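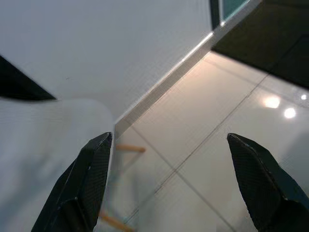
Figure 3. Wall, baseboard and glossy floor tile.

Section 3. Preparing the wall and floor

Complete this section before you unpack the side panels. The Furna cabinet stands directly on the floor and is fixed to the wall at the top. It has to clear the baseboard at the back, and the feet have to be level on the tile. Both are much harder to correct once the cabinet is upright.

If the floor is carpet or unfinished concrete, skip this section and use the supplement for soft and rough floors.

You will need:
Tape measure
Spirit level
Pencil and masking tape
Vacuum cleaner with a brush head
Two microfiber cloths
Dish soap and warm water
Felt foot pads (bag C)
Foot wrench (bag C)
Rear spacers (bag D)

3.1 Cleaning the work area

1. Move furniture and mats away from the wall. Leave enough room to lay the cabinet on its back and raise it without turning it.
2. Vacuum the floor along the baseboard. Use the brush head. A bare metal nozzle can scratch glossy tile.
3. Vacuum the top edge of the baseboard. Dust left here will be trapped behind the cabinet.
4. Wipe the baseboard and the lower wall with a damp cloth and a few drops of dish soap. Wipe again with clean water.
5. Dry the floor with the second cloth.

CAUTION: Glossy tile is slippery when wet. Do not lift or tilt the cabinet until the floor is fully dry.

Note: Test the soap on a small area first if the wall has flat or matte paint. Rubbing can leave a shiny patch.

3.2 Measuring the baseboard

The back of the cabinet is notched at the bottom to fit over a baseboard. The notch is 37 mm deep. A baseboard thicker than 34 mm needs the rear spacers, which leave a small gap between the wall and the back panel.

1. Measure how far the baseboard stands out from the wall. Hold the tape flat on the top edge and read it at the front face.
2. Repeat at both ends of the cabinet position and once in the middle. Walls are seldom straight, and paint or caulk can add to the reading.
3. Write down the largest reading and use it for the rest of this section.
4. If the reading is 34 mm or less, put bag D aside.
5. If the reading is more than 34 mm, push one spacer into each hole on the back panel until the collar is flush.

Note: Check the top edge of the baseboard for a raised bead of caulk. Trim it with a plastic scraper or include it in the reading.

Do not cut or remove the baseboard to make the cabinet fit. It covers the joint between wall and floor, and on a tiled floor it may also hide the cut edges of the outer row.

3.3 Marking the position

1. Decide where the left side of the cabinet will stand. Keep it at least 40 mm away from any door frame, window frame or other trim so that the cabinet door can open fully.
2. Stick a strip of masking tape to the floor where the front feet will go. Do not write on the tile or the grout.
3. Mark the left and right sides of the cabinet on the tape in pencil.
4. Hold the spirit level upright against the wall at the left mark. If the wall leans toward the room, fit the rear spacers whatever the reading in 3.2.
5. Open any nearby door or window through its full travel and check that it stays clear of the marks.

Note: If the cabinet is going into a corner, measure from the baseboard on the side wall and not from the wall itself.

3.4 Setting the feet

The cabinet has adjustable feet at the front and fixed feet at the back. The felt pads protect the tile and let you slide the cabinet the last short distance to the wall.

1. With the cabinet lying on its back, peel the liner from each felt pad and press the pad firmly onto the foot.
2. Screw the front feet all the way in, then back each one out by one turn.
3. Lay the spirit level on the floor along the tape. Note which end is low.
4. Turn the foot at the low end out by a further half turn.
5. Check each foot position for grout joints. A foot may cross a joint, but it must not rest entirely in one. Shift the cabinet sideways if needed and redraw the marks.

CAUTION: Do not put cardboard or folded paper under a foot. It compresses over time and the cabinet will lean forward.

WARNING: The cabinet can tip until it is fixed to the wall. Two people are needed to raise it. Keep children out of the room until Section 4 is complete.

3.5 Check before you continue

Go on to Section 4 only when the following are true.

The floor is dry and free of grit.
The largest baseboard reading is written down, and the spacers are fitted if required.
The marks are at least 40 mm from frames and trim.
All feet have a felt pad.
Doors and windows near the cabinet open without touching the marked area.

Leave the masking tape in place until the cabinet is fixed. Remove it within a day – older tape can leave glue on the tile. If glue remains, rub it with a cloth and warm soapy water. Do not use steel wool or a razor scraper on glossy tile.

Replacement pads and spacers are sold as the Moltell fitting pack. Sets supplied before August have gray spacers, later sets have black ones – the dimensions are the same and the two can be mixed.

Text for this section: Fiachra Coughlan. Technical check: Peadar Ó Briain.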